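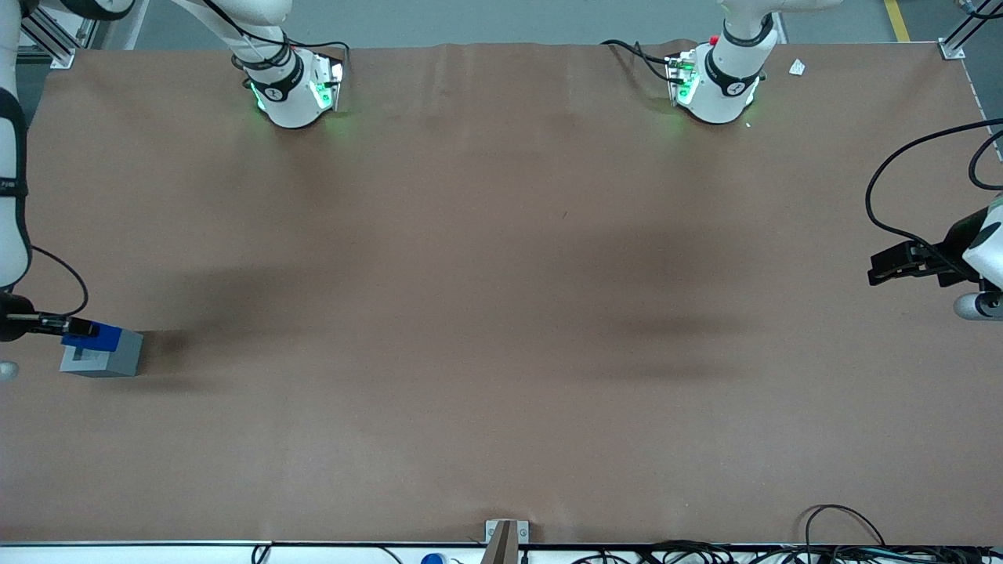
According to Lanying Zhong, the hardest part of returning to history after a long absence was the first essay, and the most welcome part was having a tutor who read it as closely as if it were the last. Her remarks were made in the closing session of the Medieval Towns course and are reproduced with her permission. They describe fairly well what Sangate sets out to do.

About Sangate

Sangate is an independent school of history and art history for adult learners. We teach part-time courses in the evening and at weekends, by correspondence, and in short residential study weeks at Fumwood. Our students include people in full-time work, people who have retired, parents with young children at home, and undergraduates from other institutions who wish to read a period their own department does not offer.

The school teaches from sources. Every course, at every level, asks the student to read documents or study works of art at first hand and to write about them. Lectures are given, and we think them useful, but they take up less than half of the teaching time on any course. The remainder is spent in seminars and in individual tutorials.

Our history

The school began as an evening reading group led by Xiuying Hao, who had taught history in secondary schools and wished to offer something similar to the parents of her pupils. The group read parish registers, wills and household accounts, and met in a room above a bookbinder's shop. When the lease on the shop came up, the members took it on, and the name Sangate, which was that of the yard behind, was adopted for the whole undertaking.

Art history was added at the request of students and was at first taught entirely from postcards and borrowed books. It now accounts for a large share of our enrolment. The Hao Library, named after our founder, holds the books and pamphlets she left to the school together with later gifts and purchases. It is open to enrolled students and, by appointment, to members of the public — local and family historians are especially welcome.

What we teach

The current prospectus lists 51 courses, grouped under Local and Social History, Medieval and Early Modern History, The Modern World, and Art and Architecture. Certificate courses last four terms and are assessed by essays and one longer study on a subject chosen by the student. Short courses last a single term and carry no assessment, although tutors will gladly comment on written work if it is handed in.

A reading class in old handwriting runs alongside the main programme. Students intending to use original records for their longer study are strongly advised to attend it in their first year. 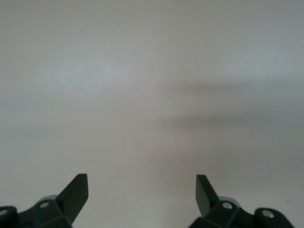

Do I need a previous qualification in history to enrol?

None is required for short courses or for the first term of a certificate. Applicants who wish to join a certificate course at a later stage are asked to send a piece of written work of no more than 1000 words, on any historical subject, so that a tutor may advise on the right point of entry.

Our staff

The school is led by its Principal, Zhenhua Wei, whose own teaching is in the history of trade and ports. Haiyan Dong is Director of Studies for Art and Architecture and oversees the study weeks at Fumwood. Yuzhen Shao is Librarian and also teaches the handwriting class. They are supported by 31 tutors, most of whom teach part-time and hold posts in archives, museums and other places of learning.

Tutors keep regular hours in term for individual meetings. Correspondence students may arrange these by telephone.

Fees and assistance

Fees are set each year and are given in the prospectus. Students may pay by the term or by the course. The Julteck Bursary meets part or all of the fees of certificate students whose circumstances would otherwise prevent them from enrolling. Applications are considered in confidence by the Principal and the Director of Studies — a short letter is sufficient, and no reference is needed. The closing date for bursaries beginning in the spring term falls on the last working day of December.

Study weeks do not come within the bursary, but a small number of reduced places is kept for students already receiving one.

Visiting and contacting us

Prospective students may sit in on one seminar before enrolling. Please write to the school office beforehand, naming the course of interest and any access needs, and the office will reply with a date and the reading set for that week. Letters concerning the library should be addressed to the Librarian.

This page was last revised on Tuesday, September 14, 2021.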